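Fiche de contrôle – collecte de démonstrations avec préhenseurs tenus à la main, logements occupés
Projet Kirui, site d'Uvasness
Contrôle du 29/09/2023
Rédaction : Rehema Mushi
Référentiel interne : Stirklow, fiche 46, révision 2

1. Avant l'entrée dans la pièce
Accord écrit de l'occupant, pièces concernées nommées : conforme.
Liste des objets manipulables signée : conforme. La version remise ne porte pas le nom du logement, à corriger.
Masque porté par les opérateurs : conforme.

2. Matériel
Étiquette d'identification collée et lisible : conforme.
Vis du carter serrées au couple : conforme.
Jeu entre les doigts à la fermeture : à surveiller. Cale Bunerix non fournie, mesure reportée à octobre.
Batterie au départ : 70 %. Seuil d'arrêt fixé à 62 % pour ce modèle – seuil prudent, maintenu.
Nettoyage des optiques : conforme, chiffon sec uniquement.

3. Zone de travail
Passage dégagé entre la porte et le poste : conforme.
Câbles hors de la surface de manipulation : non conforme, voir commentaire.
Documents et photographies personnels retirés ou masqués : non conforme.
Distance entre deux opérateurs : réserve.
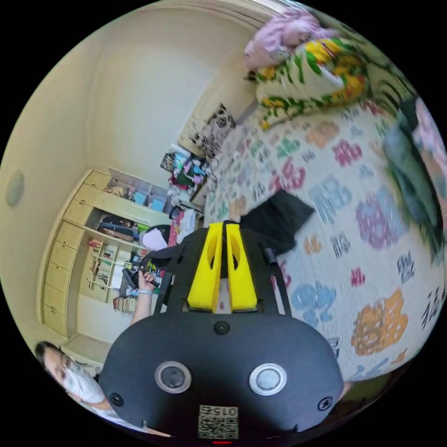
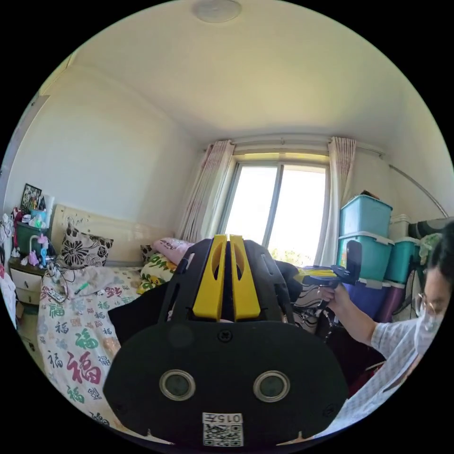
Commentaire sur le point 3. La règle de dégagement vise toute surface où l'on saisit du textile, lit compris, et s'applique avant la première prise. Une multiprise avec ses câbles est posée sur la couette au « 福 » répété, et d'autres câbles noirs s'emmêlent sur la table de nuit, où se trouve aussi une photographie encadrée : les deux écarts sont à lever avant reprise. Un doigt de préhenseur peut accrocher un cordon en même temps que le tissu – la démonstration est alors à rejeter. Le feutre vert posé près de la multiprise est à ranger s'il ne figure pas sur la liste signée.

Distance entre opérateurs : la fiche 46 ne donne pas de valeur pour les petites chambres. Proposition transmise à Stirklow : un seul préhenseur actif par côté de lit, l'autre tenu immobile.

4. Suites
Levée des écarts : chef de poste, avant la prochaine séance.
Ajout d'une ligne « surfaces textiles » à la révision suivante : R. Mushi.
Avis : reprise autorisée sous réserve.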